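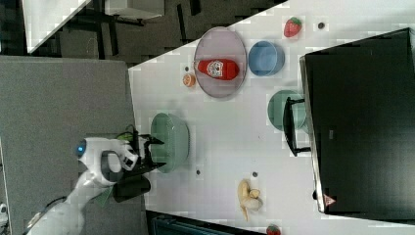
The Ullow Bench Pack is the rules-and-marking set for small robot arms working on a tabletop – placement cards, edge tape, tags, a stop box and the log book. Made for pick and place benches where people reach in all day to reset stuff. Bowls, plates, toy fruit, bottles. A light bowl like the mint green one, set close to the near edge with the gripper right next to it, is what the edge card is for. So is a bottle left lying across a plate. Small things, but they are most of what gets written up on a bench.

Sold by Stivthorpe. Replaces the old Bench Set from June. If you have the old set, see the note on refills further down before you order a whole new one.

## In the pack

- Edge tape, one roll, matte. Does not glare under overhead light.
- Placement cards, set of 4, laminated, hole punched
- Stop box with 30 inch lead, latching button, twist to release
- Lockout tags, reusable, write-on
- Screen and stand clips for anything tall that lives on the table
- Log book, dated by you, 1,461 lines. One line a day gets you through four years with the leap day in.
- Wall sheet, the full bench rules in large type

Not in the pack: the arm, the table, the pendant, guarding, light curtains. Ask if you need guarding quoted, we work with Koivisto on that.

## The cards

**Card 1 – Edges.** Tape line goes on the table before anything else does. Round things and hollow things sit inside the line. Flat things may touch it. Nothing crosses it, and that goes for cables too. If an object rolls, it gets started further in than you think it needs.

**Card 2 – Tall and fixed.** Monitors, stands, little stools, camera posts. If it is on the table it is part of the cell and it goes in the setup file as a keep-out. Moved the monitor? Then the keep-out is wrong. Re-teach it and run slow once with an empty gripper. Clips are there so the base doesn't creep when someone leans on the table.

**Card 3 – Hands.** Stop box pressed before a hand goes in. Every time, even for one strawberry. Program pause is not a stop. Stop stays latched untill the hand is out and the person who pressed it releases it. Same person. Do not release for somebody else.

**Card 4 – Objects.** Spaced so the open fingers fit down between them. Chipped, split or sticky props come out of the set. No glass, no real knives, no full bottles. Empty bottle with the cap on is fine. Write new objects on the back of the card with the date and the grip force you used.

Cards are grease pencil friendly. Wipe with a damp cloth. Alcohol takes the print off – please don't.

## Bench rules (same text as the wall sheet)

1. Walk the bench first. Loose screws, tape curling up, spilled anything.
2. Press stop, check it stops, release. Write it in the log. No line in the log, no run.
3. Know what your status light means on your model. Colors differ between makers and sometimes between firmware versions. Write it on the wall sheet, there is a box for it.
4. Slow speed for the first pass of any new layout.
5. Two people for a re-teach. 2 – one on the pendant, one on the stop box. They don't swap mid-job.
6. Fingers, sleeves, lanyards, long hair. Tie back or tuck in.
7. Dropped object stays on the floor until the arm is stopped.
8. Unexpected move, even a small one: stop, tag, write it up. Don't try to get it to do it again first.
9. End of day – arm parked, gripper empty, stop latched, table cleared back to the line.

You can add to these. Please don't take any off and leave our name at the bottom of the sheet.

## Fitting it

Degrease the table top. Let it dry all the way. Tape goes down in one pull per side, corners cut square and butted, not overlapped – overlaps lift. Skip around any holes in the top, don't bridge them. Tape over a hole sags and then a small part sits funny on it. If your table butts up against a fabric panel or a partition, tape that side too. Things get pushed down gaps.

Stop box goes where the person resetting the table can hit it without reaching across the arm. Sounds obvious, gets done wrong a lot. The lead is 30 inches on purpose so it can't wander to the far end of the room. A longer lead is special order and we'll ask you why.

Wiring is a dual channel normally closed pair, screw terminals, for the external stop input on your controller. Have somebody competent do it. If your controller only has one channel, call before ordering. Don't loop the second one out.

Stickers: a warning sticker on the lower corner of a monitor is okay as an extra but it dosen't replace the wall sheet. Too small to read from standing. Put the sheet at eye level, on the side people walk up from.

## What it does not do

The pack does not make a bench compliant with anything by itself. It is a good practice kit. You still need your own risk assessment for your arm, your gripper and your objects, and whatever your local rules call for. If your assessment says fence, then fence. Cards are no substitute.

Also – "collaborative" on the arm's data sheet covers the arm. Doesn't cover what the gripper is holding. A soft toy banana and a utensil are two different assessments. Do both.

Not for use on:

- mobile bases
- arms that can reach off the table at head height
- benches open to the public
- anything wet, hot or sharp

## Sizes

**Standard** – one table, one arm. Most people.

**Double** – one table, two arms. Two stop boxes, linked, either one stops both. Extra card for handovers.

**Classroom** – as Standard plus a thicker wall sheet and spare tags. Tags go missing.

Custom card text from the Dredstead print shop, send it as plain text, no layouts. Proof comes back to you first. Check the proof, we print what you sign off on.

## Refills and the old set

Tape, tags and log books sold singly. Old Bench Set owners: your stop box is fine, keep it. Cards 1 and 4 are the same. Cards 2 and 3 changed – the old Card 3 allowed a program pause for a quick reach in and the new one doesn't. Throw the old one out, don't keep both on the ring. Replacement pair ships free, just send a picture of the old cards cut in half.

Old tape and new tape are slightly different widths. Don't mix on one table.

## Orders

In stock: Standard, Classroom. Double is made to order. Returns OK if the tape is unopened and the stop box hasn't been wired. Log books can't come back once written in.

Questions on wiring go to the support form, put your controller model in the first line or it sits in the queue.

Page updated August 7, 2021. Card wording on this page matches the printed set.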